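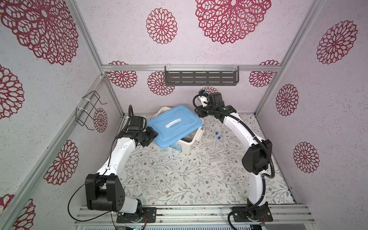 Pretesley, Jul 10, 2023

Surface Pattern, Session 4: Prints That Live Together
Handout by Nataša Kovačević

Bring your sketchbook and two printed samples, any size. Today is all about mixing a formal print with a loose one, my favorite problem in the whole course!

1. The wall print
Crimson floral medallions on pale lilac. A medallion is a closed shape, so your eye lands on it, rests, then hops to the next one. Squint and you get a field of dark spots on a light ground. Try this with your own samples before we talk about scale.

2. Plain things between prints
A white storage box with a light blue lid does a lot of work between two florals. Solid color gives the eye a break, and the raised rectangles on the lid are a pattern too, only a very quiet one. Look for the blue again when we get to accent colors – it belongs to neither print.

3. The floor print
Thin branching stems, sprigs, sage-green leaves and rust-orange flowers on a pale gray-white ground. I love how the long diagonal stem on the left carries you in toward the middle. The flowers face you flat on, petals open, and the little buds and reddish dots fill the gaps so the ground never goes blank.

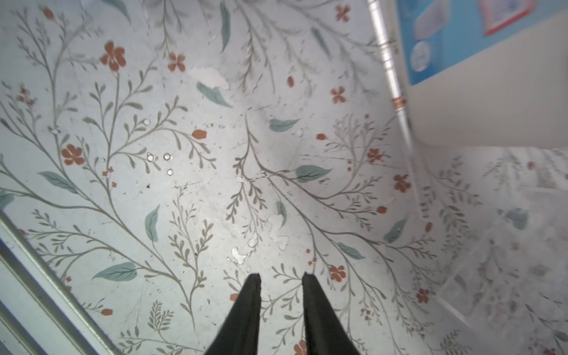
Exercise for next time
Trace one stem from the floor print, then redraw it as a closed medallion. Keep the rust and sage. Then go the other way and open a medallion out into a trailing stem – messier, and much more fun.

Paper size 800 by 647 mm, please. Gouache or cut paper, both fine. Gion Nägeli has the key to the Halby sample drawers, room 23.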